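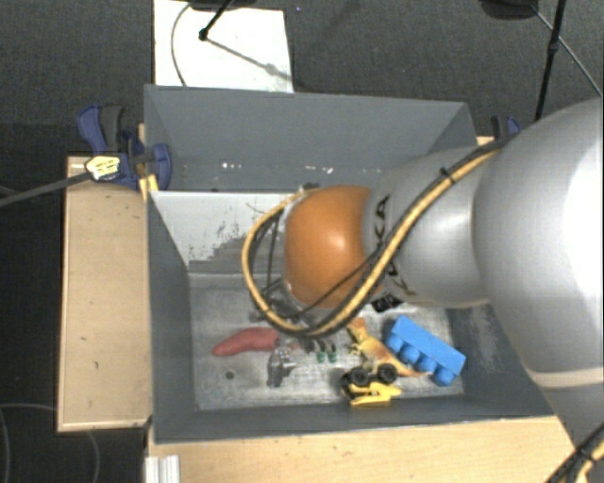 The compressed air survey at the Moltham building was finished in August, and the results are now with the shift leads. The main header held pressure within limits over the full test period. Most of the loss was found downstream, at push-in fittings and at hose that had been bent tighter than its rated radius. Hose on moving equipment needs more slack than hose on a wall. Where it is paired with a cable, as with the black hose and yellow-tan cable looped past the orange joint on the KUKA arm, both lines have to be checked against their own bend limits, and the larger of the two minimums applies to the bundle. Trim the tails of cable ties flush once the routing is settled.

Meenakshi Unnithan logged 736 fittings by tag number. Leaks were graded by ultrasonic reading and entered in Fosteo under the existing line codes. Grade 3 leaks will be repaired first, starting with the packing side. Grade 1 leaks will be left until the next planned stop unless the reading rises.

The standby compressor has passed 2,000 run hours and is due for an oil and separator change. It can go to 2,550 hours under the service contract, but the last oil sample was dark and we do not plan to wait. Isolation will take 60 minutes — please do not open the crossover valve during this time, even if the low-pressure lamp comes on.

Dryer drains on the east side are still on timers. Sreekumar Kotian has the settings sheet. Send corrections to tag numbers to him by the end of September 2018.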